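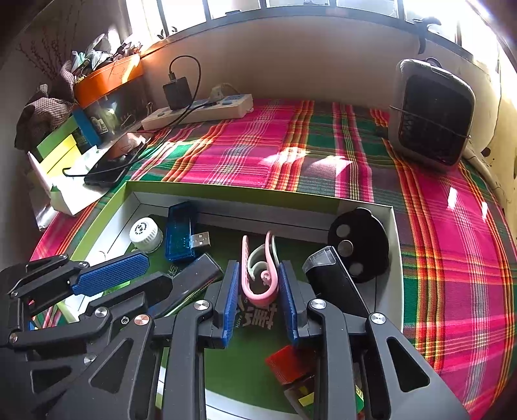 Folding carton

A folding carton is a container made from a single sheet of paperboard that is printed, cut, creased, and glued, then shipped flat to the packer, who opens and fills it. It differs from a rigid box, which is delivered already formed, and from a corrugated case, which has a fluted middle layer. Folding cartons are used for dry food, medicine, cosmetics, stationery, and small household goods.

Materials

Most cartons are made from one of three grades of board. Solid bleached board is white all the way through and is preferred where the inside of the pack will be seen. Folding boxboard has mechanical pulp between outer layers of chemical pulp and gives high stiffness for its weight. White lined chipboard is made mainly from recovered fiber, with a coated white face and a gray or brown back.

Board is specified by basis weight and by caliper, the thickness of the sheet. Two boards of equal weight can differ in caliper and therefore in stiffness. Moisture content also matters. Board that is too dry cracks at the crease, and board that is too damp curls and feeds poorly.

Grain direction

Fibers line up mostly in the direction in which the board travels through the paper machine. Stiffness is higher along this direction than across it. In an upright carton the grain normally runs around the body, at right angles to the main vertical creases, which limits bulging of the panels. Shallow trays may be laid out either way, depending on which wall carries the load.

Cutting and creasing

The blank is cut with a steel rule die. Sharp rules cut through the board, while blunt rules press it into a channel in the counter plate. The pressure partly separates the layers of the board, and the crease then acts as a hinge, with a raised bead on the inside of the fold. A channel that is too narrow splits the face of the board; one that is too wide gives a loose fold that will not hold square.

Common styles

The straight tuck end carton has both closures hinged on the same panel. In the reverse tuck end carton they are hinged on opposite panels, an arrangement that often lets blanks nest more closely on the sheet. The crash lock base is glued in advance and snaps into place when the carton is opened. Tray styles have four low walls joined at the corners by glued tabs or locking slots. A double wall, made by folding an extension of the side panel inward, hides the raw edge.

The Ikside tray is a regional variant of the double wall tray in which the inner wall is held by a single slot in the floor. Evangelia Alexiou described it in a survey of 467 cartons from the Totbridge works, three of which had a second slot.

Testing

Crease quality is judged by the ratio of the bending force of creased board to that of uncreased board. Compression strength is measured by loading an empty carton between flat plates until it fails.

See also

Corrugated fiberboard
Paperboard
Rigid box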